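3.2 Where dishes wait between the sink and the dishwasher

Households in the Bielecka sample were asked to keep a log of every item that passed through the kitchen sink over one week in June. The logs came back from 36 kitchens and cover 2,258 items. Plates and bowls make up the larger part, followed by cups and then by long utensils such as ladles and serving spoons.

We sorted the items by where they were set down after leaving the table. Three places account for nearly all of them: the open counter, the bottom of the sink, and a rack standing inside the sink. The rack is the least common of the three, and 436 items were logged there. Items placed in a rack were moved to the dishwasher sooner than items left in the bottom of the sink, where they tended to be stacked and had to be separated first. Items on the counter fell between the two.

The distance from sink to dishwasher matters less than we expected. Kitchens in the Trundport building have the two side by side, and the older Samix kitchens have them on opposite walls, yet the waiting times overlap for most of the day. A clearer difference appears after the evening meal. In kitchens where the counter was already in use for bottles, bread or mail, people put more into the sink and left it there until morning.

Figure 4 shows a layout of the side-by-side type. The sink holds a black wire rack with a plate standing in it, and the dishwasher under the same counter is open with its upper rack pulled out. The drinks are lined up at the far end, against the windows, which leaves the stretch above the dishwasher free for setting things down.

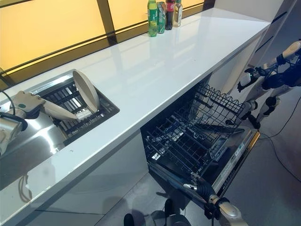 Figure 4. Sink rack and open dishwasher under a shared counter. Photo: Henryk Rutkowska / Bamum.

A lowered door takes up floor space in front of the counter, and 27 of the logs mention having to step around it or close it partway through loading. Several respondents dealt with this by filling the sink rack first and opening the dishwasher only once. We return to this habit in Section 4, where loading is treated as a separate task from clearing the table.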